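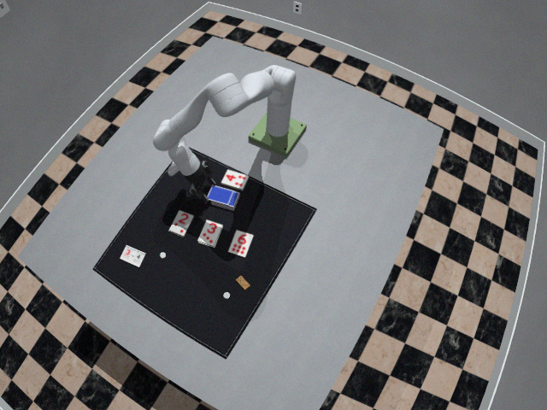
Notebook, Saturday, 8:40 a.m.

Dye bench. Continuing the walnut hull series on the Beretti wool. Eylül pulled the overnight skeins and hung them on the north rack before I got in. Tags are in pencil this time, the ink ran on the last lot.

Bath A (hulls only): medium brown, even. Slightly redder at the tie ends where the yarn was bunched. Ties need to be looser. I said this in July too.

Bath B (hulls plus iron): darker and grayer, close to what Guadalupe wants for the Markanlow blankets. Handle is a little harsh. She put too much iron in the first trial and I think we are still too high. Next trial at half.

Bath C (hulls plus alum premordant): hardly different from A. Not worth the extra day unless the light test says otherwise.

Total yarn dyed in this series so far is 2,430 g, counting the four skeins we spoiled. Brahim wants the spoiled ones for the carding demo, so they go in the bin under the stairs and should not be thrown out.

10:15. Weighed out 200 g of dry hulls for bath D and put them to soak in the Suvow pot. The scale drifted again when the door was open. Shut the door, re-zeroed, weighed twice, same reading both times.

The hulls from the new sack are dustier than the old ones and the soak water went black almost at once. I strained through two layers of cotton and still got grit. Ya-wen suggests bagging the hulls before the soak - will try that on bath E and leave D as it is so we have the comparison.

11:30. Light test strips. Cut from A, B and C, wound on card, half of each covered with foil, taped inside the south window. They stay up 11 days. Please don't move them to clean the glass.

Elif Naz asked if we can use the Gündoğdu cotton in the same baths. Tried one short length in what was left of A. Took a pale tan, patchy, and some of it came off in the rinse. Cotton would need tannin first and I don't want to start that until the wool is settled.

2:00 p.m. D heated slowly, held just under a simmer for an hour, off the heat with the lid on. Skein goes in Monday after it has been scoured again. The last scour left grease - water was beading on the yarn.

To do: order pH strips (down to the last few), find the lid for the small pot, copy the bath B amounts onto the wall sheet for Guadalupe.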